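The Case for Washing Up by Hand in a Shared Kitchen

I lived for 3 years in a shared house in Flistton, with one kitchen and no dishwasher. The landlord offered twice to put one in. We voted it down both times, and I still think we were right.

A dishwasher in a shared house has to be filled, started and emptied, and those jobs fall to different people. The last one falls to whoever needs a cup. In my sister's apartment in Abella the clean load often sits until evening while the dirty plates pile up on the counter.
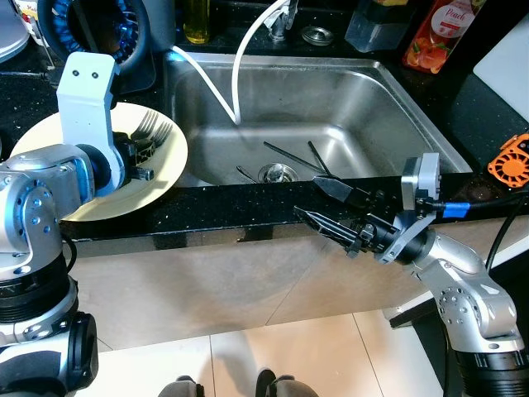 Washing by hand ties the work to the person who ate. You finish, you wash your plate and your fork, and you are done in 2 minutes. If a plate is left over, everyone knows whose dinner it was.

Evangelia Mitsotakis-Vlachou, who had the room over mine, disagreed. She cooked for 4 most nights and said the rule punished the cook. She had a point, and we changed it so the cook never washed the pots.

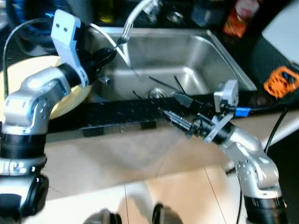
What about water?

People tell me a full machine uses less water than a running tap. I accept that. We filled the sink once and turned the tap off, and our bill in January was lower than the one next door. 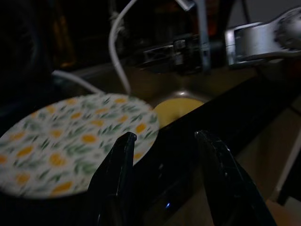
Money matters too. A repair visit from Lanalport costs more than a year of dish soap, and tenants usually end up paying for it in the rent.

Large families may see it differently. For a house of adults who eat at different hours, I would keep the sink.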